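Flernach soft-goods handling trial
Progress report to the Penine program office
Wed 6 June

Status

The gripper comparison is on schedule. The first set, the stock parallel jaws, is complete at 398 runs out of 600 planned. The remaining runs are reserved for the Tijani fingers, which have been received but not fitted.

Bench and arms

Both arms are mounted on the front rail, with their bases at opposite ends. The test item is a small printed pillow with fabric ties. It was chosen over the flat towels used in January, as the ties present a narrow target next to a large soft one. Each run calls for both grippers to work close together near the lower part of the pillow.
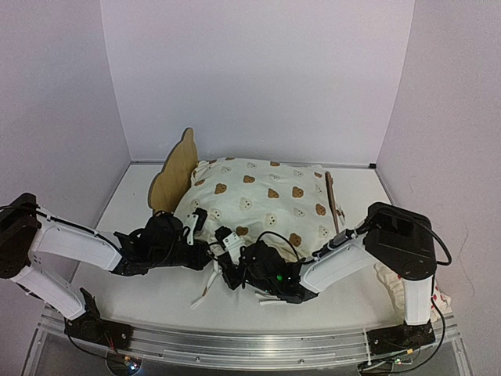
Arm-to-arm clearance remains the main limit on speed. The Flakix controller stops both arms when the planned paths come within 33 mm of each other, and most stops in the first set were of this type. We have asked for separate limits for the wrist and the finger links. Until these are available, the approach speed stays at the lower setting.

Wrist camera

The wrist view is used for the final approach to the tie. Pale fabric on a glossy white tabletop gives weak edges, and reflections make it worse. The brown patches on the tie are easier to pick out than its outline, so the detector was retrained on the print. A matte table cover is on order and will be tested separately so that the two changes are not mixed. 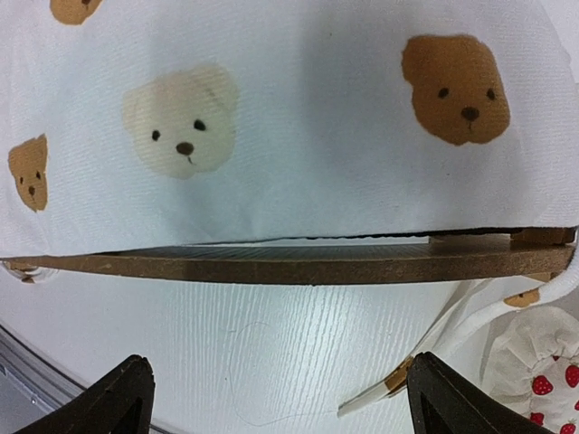 Open items

1. Fit the Tijani fingers and repeat the force calibration on both arms.
2. Confirm the revised clearance limits with Flakix.
3. Release the remaining 2 payments for cameras and spare cables. Approval is requested from Penine.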